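# Flilside two-finger hand gripper: a club review

We run a robotics club out of Rullham, nine of us on a good evening, and since July we've been putting this gripper through a student project on tidying and fetching. You hold it yourself, squeeze, and do the job with its fingers instead of your own, and the recordings are what we teach from afterwards. I've had enough people ask me whether it's worth the money that I thought I'd write it all down in one go!

So, the basics. It has two chunky black wedge fingers with orange pads, and a square marker on each side so the software can work out how far open they are. Ours came from Tostley and cost £668 with the spare pads thrown in. The build is lovely. It feels solid, the screws are easy to get at, and Tùng Đào (our youngest, and the one who drops things) hasn't managed to hurt it yet.
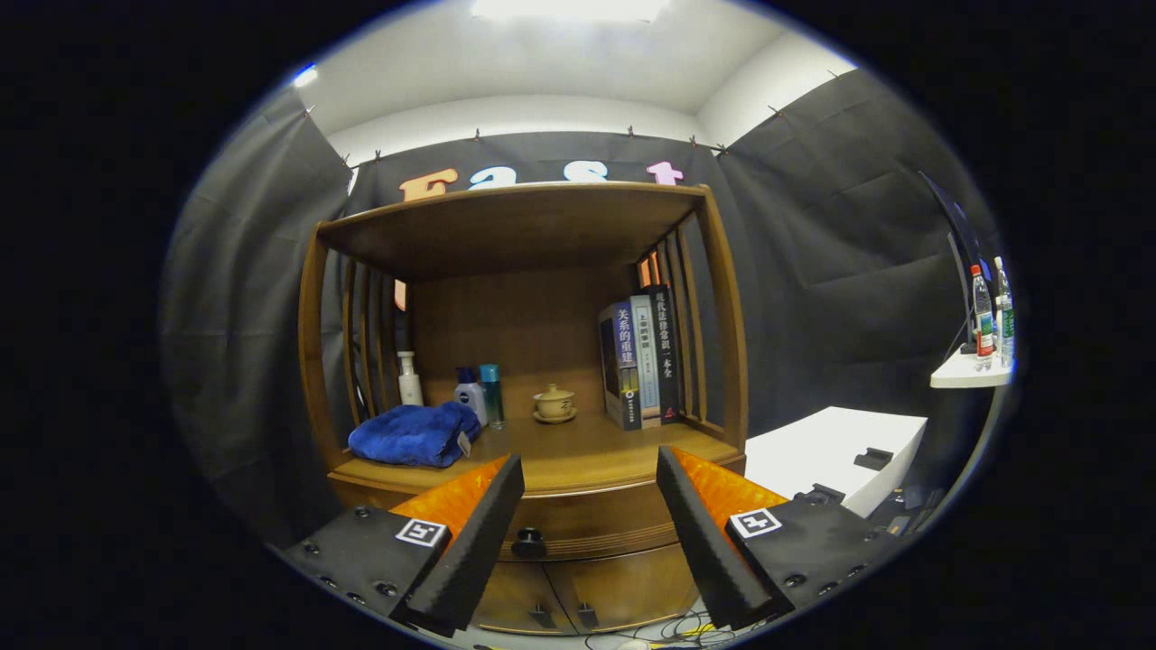

## Using it on a proper task

Our main exercise is the wooden cabinet with the round knob on its drawer. The open shelf above has a folded blue towel at one end, some bottles, a little lidded tea cup on its saucer and three books standing up at the other end. I love this set-up because every object wants a different grip. The towel is the easy one, you can be really sloppy and still come away with a fistful. Bottles are fine too, as long as you go in level.

The books are where people start muttering. They stand side by side against the slats, and the fingers are fat, so getting one book out without dragging its neighbour along takes a lot of practice. Viktória Somogyi worked out that you can tip a book towards you from the top first and then pinch it, and most of us have copied her since.

And the tea cup, oh dear. Lid, cup, saucer, all wanting to go their own way. I'd give the gripper six out of ten for small crockery and I'm being kind. 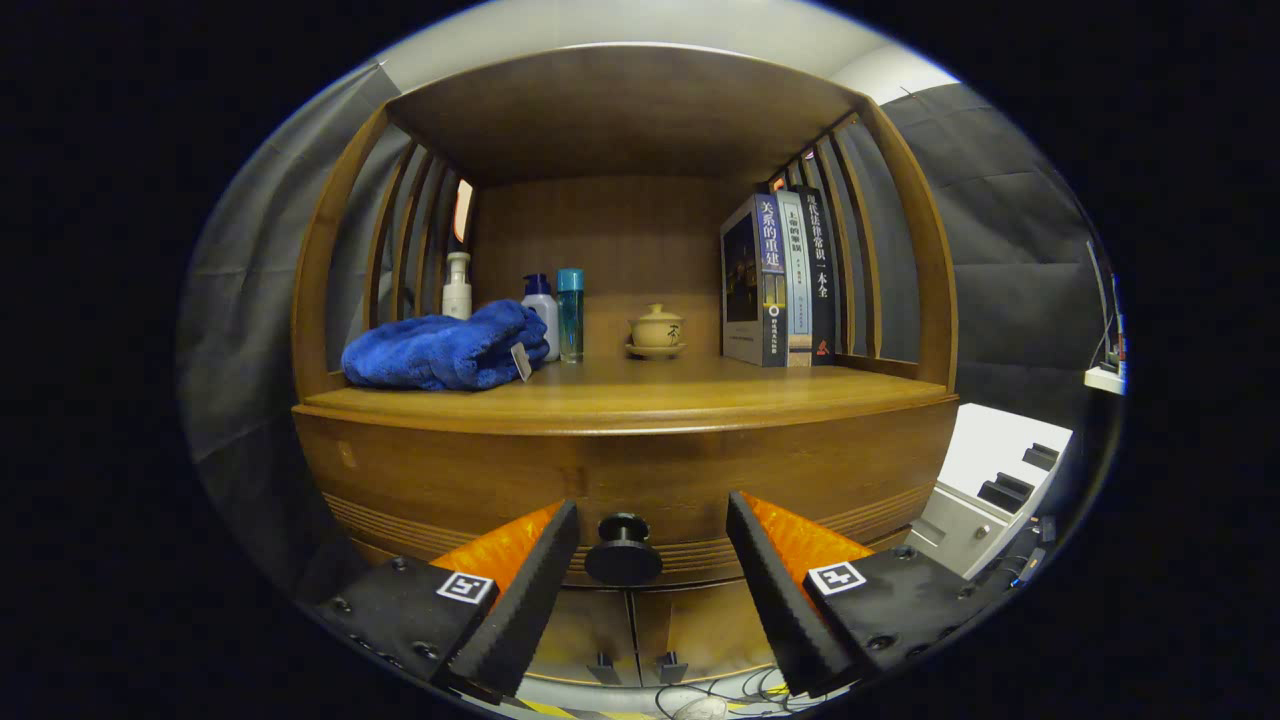
The drawer knob is much more fun. You open the fingers wide, come straight in, close up and pull with your whole arm, and if you twist your wrist even a bit the pads slip round and you have to start again. New members get the hang of it in more than one session, usually two, and then they want to do nothing else all evening.

## Niggles

- It gets heavy. Swap people over often.
- The wide view bends everything near the edges, so distances feel wrong when you watch your own runs back.
- Keep the markers clean. Sticky fingerprints confuse the tracking no end.
- The manual is dreadful. We use the Chambi forum guide.

## Would I buy it again?

Yes, for a club. For one person at home I'd probably wait for a second-hand one, as you really do need several pairs of hands to get your money's worth. We're ordering another set of pads for next term, and Viktória wants to try thinner fingers for the books, so I'll add a bit here once we've had a go with those.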